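Schwarze Abriebspuren auf weißen Tellern – was hilft wirklich?

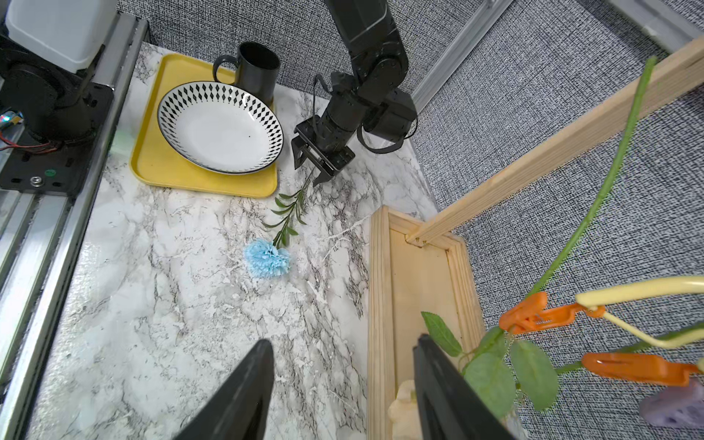
Brenetel
16. November

Hallo zusammen, ich hab im Juli neues Geschirr gekauft, weiß glasiert, und inzwischen sind auf fast allen Tellern so feine graue Striche. Erst dachte ich, das sind Kratzer vom Messer, aber mit dem Fingernagel spüre ich da gar nichts. In der Spülmaschine gehen sie nicht weg, auch nicht im Intensivprogramm. Natron hab ich schon probiert, das hat ein bisschen was gebracht, aber nach 3 Tellern hatte ich einen lahmen Arm und keine Lust mehr. Muss ich mich damit abfinden oder kennt jemand was Besseres? Schmutzradierer liegt hier rum, aber ich trau mich nicht so recht.

Wedthorpe

Wenn du nichts spürst, ist das sehr wahrscheinlich Metallabrieb vom Besteck. Der sitzt oben auf der Glasur und sieht bloß aus wie ein Kratzer. Hatte ich jahrelang auf meinen Suppentellern!

Ich nehme dafür Edelstahlreiniger mit Zitronensäure, so eine Paste oder Scheuermilch, wie man sie auch für Töpfe hat. Einen Klecks auf den feuchten Teller, kurz stehen lassen, dann mit einem weichen Schwamm kreisen und richtig gut abspülen. Bei Goldrand oder Aufglasurdekor bitte Finger weg, das schrubbst du sonst mit runter. Und den Schmutzradierer würde ich auch lassen – der macht die Glasur auf Dauer stumpf, und dann kommen die Striche noch schneller wieder.

Ach so, und schau mal, wie du die Maschine einräumst. Bei mir lagen die großen Vorlegelöffel immer quer über den Tellern, das war vermutlich die halbe Miete.

Simiyu

Zahnpasta!! Hat meine Oma schon so gemacht.

Prevum

Kann Wedthorpe nur zustimmen, mit einer Ergänzung: Wenn die Paste gar nichts bewirkt, dann sind es doch Kratzer und die bleiben. Bei matter Glasur hab ich es irgendwann aufgegeben, da zieht jede Gabel ihren Strich. Feines Nassschleifpapier mit 1000er Körnung, wie es manchmal empfohlen wird, bitte nicht nehmen, ich hab mir damit eine Müslischale ruiniert. Zahnpasta geht bei ganz leichten Spuren, riecht aber hinterher alles nach Minze.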